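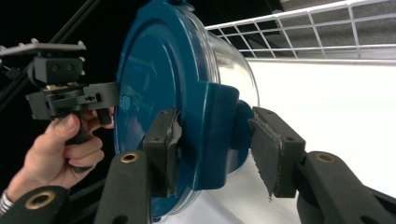 Varnullow software working group: minutes of the regular meeting

Held 17th November in the upstairs room, with a few of the group joining on the line. Apologies were received from the Fleder hardware side, who had a delivery to meet.

1. Welcome and minutes of the last meeting

The chair welcomed everyone, including the two newcomers from the Weerasinghe lab, and thanked whoever had left the lemon slice in the kitchen. The minutes of the last meeting were accepted after one correction: the item on log storage should have said that old logs would be compressed, and had somehow come out saying they would be deleted, which gave a couple of members quite a turn.

2. Two-gripper lid handling

Most of the meeting went on this item, and the secretary has tried to do justice to a long and very good-natured discussion.

The task is the blue lid on the clear container, with one gripper holding the rim and the other pinching the tab on the lid. The perception lead went through the recent work on finding the tab. The lid is glossy and picks up bright highlights along its raised ring, and the current model has a habit of taking one of those highlights for the edge of the tab. Members who have spent their evenings labelling these frames agreed warmly that they had been fooled the same way themselves.

The clear wall of the container was raised as well. Some of the lid's colour shows through it, and the segmentation sometimes lets the lid run on down into the container. It was suggested that we stop asking for a full outline of the lid and ask only for the rim and the tab, as those are the parts the planner uses. There was general support for this, though one member wanted it noted that the full outline had been a lot of work and should be kept on a branch somewhere. So noted.

The present model found the tab correctly in 98 of the 300 held-out frames. The group felt this was low but were glad to have a proper figure at last, after so many weeks of going by feel.

Agreed: retrain on rim and tab only, and report against the same held-out frames so that the two results can be fairly compared.

3. Control when both grippers have hold of the lid

The control lead explained, with much patience and several drawings on the whiteboard, what goes wrong once two grippers are on the one rigid part. Each controller follows its own planned path, and any small disagreement between the paths turns into a force through the lid. At the moment neither controller knows the other exists.

Two ways forward were put to the meeting. The first is to plan for the lid itself and work out both gripper paths from that, so they agree from the start. The second is to let one gripper lead and have the other go soft and follow. The first is tidier on paper, but it leans heavily on knowing the pose of the lid, and item 2 had just shown how well we know that. After a good deal of back and forth, and a break for tea, the group settled on trying leader and follower first, with the gripper on the rim leading.

A question was asked about delay between the two control loops. The timing log shows a worst case of 200 milliseconds, which everybody thought was far too long for a follower to be any use. The tooling lead suspects that the logger is blocking the loop while it writes to disk, and has kindly offered to move it to its own thread before anyone starts tuning gains.

Agreed: fix the logger first, measure the delay again, then begin on the follower.

4. Stoltum replay tool

The new release of Stoltum can now play back both gripper streams side by side on a single clock, and there was a small round of applause for this. Version 4 of the file format is needed, so older recordings must go through the converter. Please keep your originals until you have opened the converted file and scrubbed through to the end, as the converter does not yet complain if a recording stops short.

It was asked whether the planner's intended path could be drawn over the recorded one. This is possible and has been added to the wish list, below the request for a dark colour theme, which was there first.

5. Other business

The shared calibration file was overwritten again. Members are asked, very gently, to save their own copy under a new name.

The Weerasinghe visitors offered to give a short talk on grasp scoring at the December meeting, and this was accepted with pleasure.

Actions

Perception: retrain on rim and tab labels; keep the full-outline work on its own branch.
Control: draft the leader and follower interface and send it round for comment.
Tooling: move the logger off the control loop and repeat the timing test.
Secretary: write up the converter steps for the group page, and book the room for December.

The meeting closed a little over time, and the whiteboard was left as it was so that the drawings could be copied out.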